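Osside method group, March check-in
Minutes, typed up by me from my own scribbles, so shout if I got you wrong

In the room: Sandrine Lacroix (running the meeting), Lionel Le Goff, the Mellex folks on the call, and me on notes. We started at 2 and kept going well past when we said we would.

1. Last month's notes

Approved, with one fix. I wrote that Gurine was the name of the new grasp planner. Gurine is the scoring script, and the planner is still Farouk. Sorry, Lionel!

2. Bays and setup

Sandrine wanted everyone on the call to get a feel for the layout before we talked results, so we spent a few minutes on where things sit. Mellex asked if the other bays would be running during our sessions, and yes, they will be, so plan on noise. Lionel would like the aisle kept clear while anybody is recording. Agreed, no argument there.

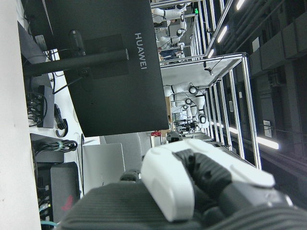

The aisle and bays, wrist camera view.

Mellex also asked whether the wrist view gets rotated before it goes into training. It doesn't. We feed it in the way it comes off the hand, and Sandrine wants it left alone until this round is done so we aren't changing two things at once.

3. The palm-first result

Okay, the big one. Quick recap for Mellex: the old method picks contact points for the fingertips first and lets the palm end up wherever it ends up. Lionel's version (palm-first, we still need a better name) sets the palm pose first, then closes the fingers until the joint load levels off. Same arm, same hand, same produce, and the Farouk planner underneath both.

On dragon fruit we did 30 tries with each method. Fingertip-first dropped or lost the fruit 13 times. Palm-first lost it 5 times. I may have said "wow" out loud, and I'm fine with that going in the minutes.

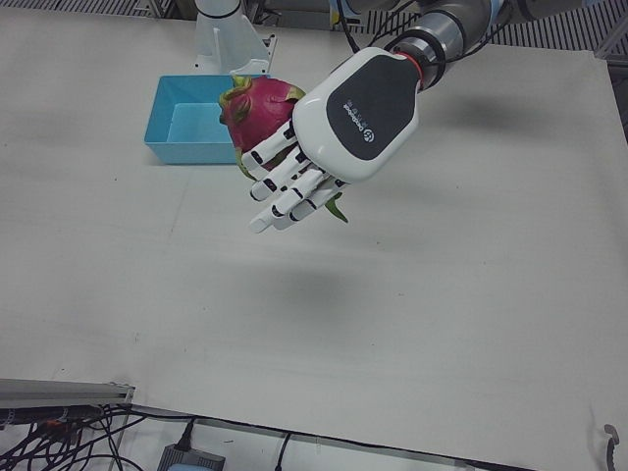

Sandrine was happy but careful, as she should be. Her worry is that dragon fruit might flatter the new method, what with all those scaly bits sticking out and giving the fingers something to catch on. A smooth fruit or vegetable could look a lot worse. Lionel thinks the gain comes from the palm carrying part of the load and that it'll hold up on smooth stuff too, maybe with a smaller gap. They went back and forth on this for a good while (friendly!) and settled on testing bell peppers next, scored exactly the same way.

Mellex asked what counts as a loss. Gurine marks one if the object leaves the hand any time between the lift and the release. A fruit that slips but stays in the grip is a success, and it gets a slip flag on the side. I asked if we could see the slip flags broken out by method and Lionel said he has them, he just hasn't made the plot. He'll make the plot.

4. Camera views

This came out of the results talk. Lionel tried dropping one view at a time to see what the policy leans on. Losing the fixed view hurt the approach the most. Losing the head view mostly hurt the last bit of the close, which surprised me, I'd have bet on the wrist for that. Sandrine's guess is that the hand blocks the wrist camera once it's down over the fruit, so the head view ends up doing more of the work.

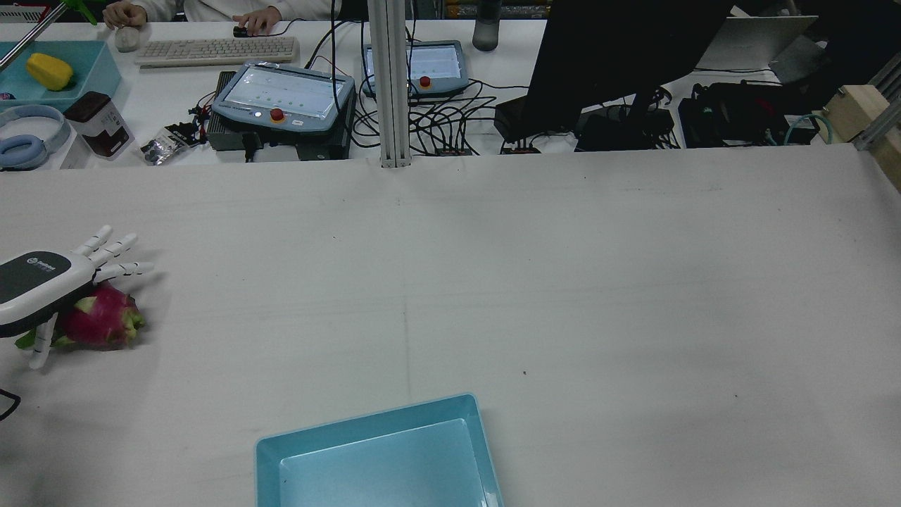

We don't want to hang a claim on it yet. Each of those runs was only 24 tries, and the start positions weren't matched between them. Lionel will redo them from one shared list of start positions, and I said I'd write the list. Mellex would like a copy too so they can run it on their side, and that's fine with everyone.

5. Write-up

Short paper, method and dragon fruit numbers up front, peppers if they're ready. Sandrine doesn't want the camera stuff in there unless the rerun backs it up. Lionel wanted it in an appendix either way. Not settled, back on the list for next time.

6. To do

Lionel: slip flag plot, camera reruns, pepper tries with both methods.
Sandrine: outline of the paper, and a note to Mellex about the shared data folder.
Me: start position list, plus fixing the Gurine mix-up in the old notes.
Mellex: send over their hand calibration file, the newer one.

Any other business: Lionel asked for a better name than palm-first. I offered "the big hug." It was not adopted. Same time next month, same room.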